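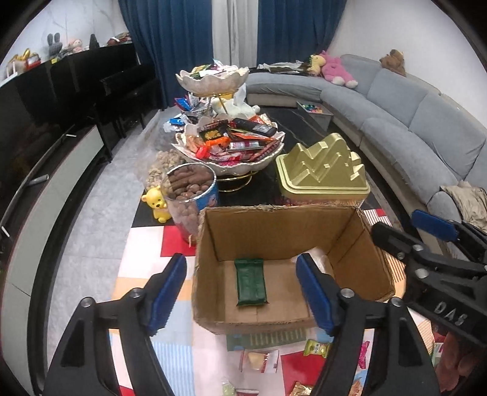 The Clunen Workshop in Object Writing is accepting applications for its next session, which runs through June at the Hidon Arts Library. The workshop trains writers to produce short, accurate texts about made things: wall labels, checklist entries, catalog notes and condition summaries. Applicants need no museum experience. Each application includes one unpublished label of no more than 60 words on an ordinary household object, and the choice of object carries no weight in scoring. The gold metal tin on the marble coffee table, with its lid shaped like stepped mountain peaks, would do as well as a piece of silver. Labels that run over the limit are returned unread.

Workshop > Open Calls > Object Writing

What participants do

The session has 11 places. Participants meet in the Ugwu Room on the library's second floor, and each meeting lasts three hours with one break. The first part of each meeting is given to drafting from a physical object. The second part is given to line editing, in pairs, with drafts exchanged under a number instead of a name. The final part is a group reading led by Ifeoma Etim, who directs the workshop and edits the library's collection guides.

Between meetings, participants complete one assignment of moderate length. Assignments draw on the Andarley bequest, a study collection of 206 domestic and decorative objects now being recataloged. Existing records for the collection are uneven. Some entries give a maker and nothing else; others run to two pages on provenance and omit the material. Participants will each be assigned a group of records and will rewrite them to the library's current standard. Finished texts go through editorial review and, if accepted, are published in the online checklist with a credit line.

Who may apply

The call is open to adults who write in English at a professional or near-professional level. Past participants have included art handlers, graduate students, freelance critics, a furniture restorer and several school librarians. Applicants must be able to attend every meeting in person. Partial attendance can't be arranged, and recordings are not made.

Staff of the library and their immediate families are not eligible. Former participants may reapply after one full session has passed.

Costs and support

There is no fee. Participants receive a printed style manual, a reader's card valid through the end of the session, and reimbursement for local transit on submission of receipts. Lodging is not provided. The Ugwu Room is step-free from the street entrance, and drafts can be supplied in large print on request – please state this in the application, not on arrival.

How to apply

Send one file containing the following, in this order:

1. A cover page with name, mailing address and a daytime telephone number.
2. A statement of up to one page describing the kind of writing you do now and what you want to correct in it.
3. The sample label, with the object's dimensions and materials listed separately. These are not counted toward the limit.
4. The name of one person who has edited your work. Letters of reference are not needed and will not be read.

Do not include photographs of the object. Readers score the label on whether the object can be pictured from the words alone. Other criteria are accuracy of terms, order of information, and sentence control. Each file is read twice by separate readers, and a third reader settles scores that differ widely.

Applications close at 5 p.m. on the last day of March. Decisions are sent by email in April. The workshop does not give individual comments on unsuccessful applications.

Questions about eligibility go to Ifeoma Etim. Questions about the Andarley records, including access for independent research, go to the registrar, Þröstur Baldursdóttir. Both can be reached through the library's front desk.

Related

Style manual: changes to the entry on plated metals
Andarley bequest: checklist, part one
Reading room hours for spring
Call for proofreaders, collection guides

Comments (3)

R. in Cataloging: Does the title of the label count toward the limit? The last call said no but I don't see it here.

Ifeoma Etim: Titles are not counted. Keep them to one line.

papermill: Did this two sessions ago. The pair editing is slow going at first and worth sticking with. Bring your own pencils, pens aren't allowed near the objects.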